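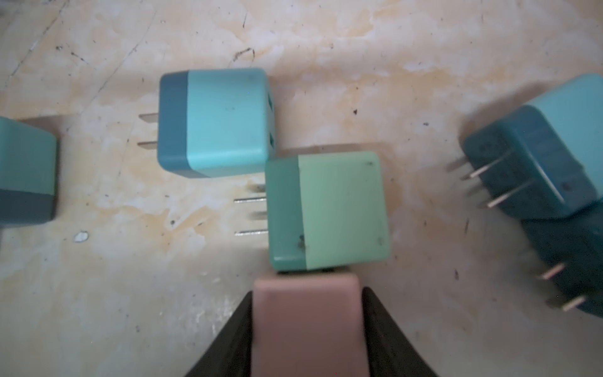 Winter Season Report to the Kuma Fund
3 October 2026

Hi all, and sorry this is landing on a Saturday. Gym time eats my weekdays!

How the teams did
Both Prallow squads finished the season. The girls went 14 and six and lost the league semifinal to Surer by a basket in overtime, which still stings a little. The boys had a rougher year (we were young and short, and Antwi pressed us to pieces twice) but they won four of their last five, and I'd put our defense up against anybody's by the end.

Where the money went
Your $2,000 grant is down to $87. Most of it went to court rental and referees, then new practice balls, and then bus fuel for the two long trips to Antwi. The fuel ran higher than I told you in April, so I held off on warm-up shirts. The kids grumbled, but they played fine in the old ones.

Sign-ups
We had 75 players on the books across both squads and the Saturday beginners. The beginners group is the part I'm happiest with — a bunch of those kids had never dribbled with their left hand, and now they won't stop showing me.

What's still open
The scoreboard at the north end drops its shot clock whenever it feels like it, and I'm waiting on a repair quote. I also owe you the referee receipts from the last two home games. They're in my car somewhere and I'll send them this week.

Next up is open gym, then tryouts. Come by for a practice if you can — the side door's unlocked by six.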